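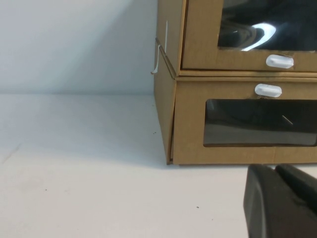
Drawer boxes at the Gronow station, view from the wrist camera.

Calska Demonstration Library: Frequently Asked Questions

What is the Calska Demonstration Library?
The Library is a collection of recorded examples used to train a control model for household handling tasks. It is maintained by the Plorkport Institute and recorded at two sites, Gronow and Erkstead.

How is an example recorded?
An operator guides the arm through one complete task by remote control. The system stores the camera views, the position of the arm and the opening of the gripper for the full length of the attempt. Each attempt is saved as a separate file.

How many examples are required for each task?
The current target is 100 accepted examples per task. The Library held around 2000 accepted examples at the close of the last review period.

Why are cardboard drawer boxes used?
They are light, inexpensive and easy to replace. The fronts have clear plastic windows, and reflections on the plastic are a known difficulty for models that rely on camera views. Stacked boxes also present two handles of the same shape, so the written instruction for each example must state whether the upper or the lower drawer is meant.

Are failed attempts kept?
Yes. An attempt in which the gripper misses the handle or shifts the stack is marked as failed and stored apart from the accepted set. Operators must not delete files at the station.

May the starting position be changed between attempts?
Yes, and this is expected. Operators should move the boxes or the arm slightly before each new attempt. The wrist camera must not be adjusted during a session.

Who may serve as an operator?
Staff and enrolled students who have completed the safety course may apply. The next course is planned for February and is limited to 22 places.

May outside groups use the recordings?
Requests are considered for teaching and noncommercial research. Applicants should send a short statement of purpose to Tarık Aksoy, Data Coordinator, at the Erkstead office.

Page last revised: 2018-11-17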